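Skilurham Robotics Workshop
Handout 6: Desk Clearing Task

Read this before the October lab. Dae-han Tak runs the morning group and Magdalini Stamatopoulos the afternoon group. Work in pairs.

The task
Your arm has to pick up one object from an ordinary office desk and set it down inside the taped square. You choose the object. Each pair gets five attempts, and the best one counts.

Before you start
Home the arm and check the emergency stop.
Set the speed limit to 80 and leave it there.
Load the fixed camera profile. Do not move the camera after calibration.
Write down your starting pose. Aravind Varma will ask for it.

Choosing an object
Bottles are the usual choice. A clear one with little water in it is harder than it looks, as the depth reading often goes straight through the plastic. Bottles with a printed label are easier to segment. The mouse is low and rounded, so come at it from above with the fingers nearly closed.

Cables
Most failed runs last term were caused by cables. Plan a path that stays above them, and stop the run if a finger catches one.
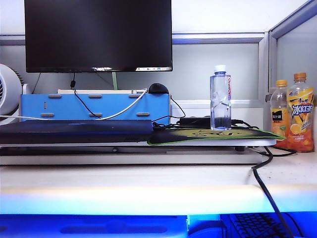

Dark, glossy surfaces such as a switched-off monitor or a closed laptop give poor depth values. Mask them out before you run the grasp planner. Colored light near the keyboard will also upset a color threshold, so use shape where you can.

Hand in
Your log file, your starting pose and half a page on your worst attempt. Leave them in the tray outside room 581.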